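Skevgate arm, shared workshop – gallery

Posted 12/12/22 by Danica Sokol

I said in May that I didn't believe a hobby arm would ever stock a drink rack by itself, and I still mostly don't. But Igor Lukáč and Yu-ting Pan have put a lot of evenings into this one, and people keep writing to ask how far along it is, so I'm putting up what I have. I'll try to keep my opinions short. Click through for the full size.

The job sounds easy. Cans sit in a sloped rack with lanes, the arm takes one, puts it somewhere else, and later puts it back. Igor's first post on the members' list called it "a weekend, maybe two." I printed that out and it's still taped inside my locker.

The arm runs on a controller board from Canderex, bought used. It came with a manual for a different revision, and two of the connectors were swapped compared to the drawing. Vojtěch Vaněk found that with a meter after we had all blamed the software for a week.

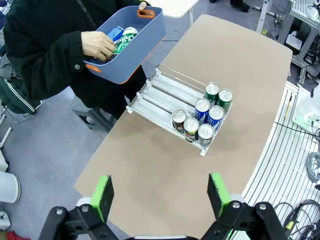
What bothers me about the whole plan is the reloading. Every run ends with a person filling the rack again by hand, and that part never makes it into anyone's success rate. Igor's log shows 76 good picks in the last long session, and I believe him. It doesn't show who set the cans up between tries, or how carefully they were placed.

Green pads on the fingers. These are the third kind we've used. The first ones, from Brirnell, were too hard and the cans slid. The second kind picked up every bit of dust in the shop. Yu-ting likes the green ones and I have no complaint yet, though I'd like to see them after a few months.

On the rack: the slope is fine for a human hand. For the arm it means the can it wants is leaning on its neighbor, and when one comes out the others move. Branislav Bednárik wants to shim the back until it's level. Igor says that would be cheating. I'm with Branislav – a level rack that works beats a sloped one that needs a babysitter.

Cables. I've asked for a proper cable run since the summer. The answer is always "after the next test."

Cost so far is 2,309 dollars, shared between five of us, counting the used board and not counting the gripper we returned. For that money I could hand out drinks myself for quite a while.

Next on the list is a soft stop in the wrist and new code for the middle lane. I'll add pictures when there's something new to look at.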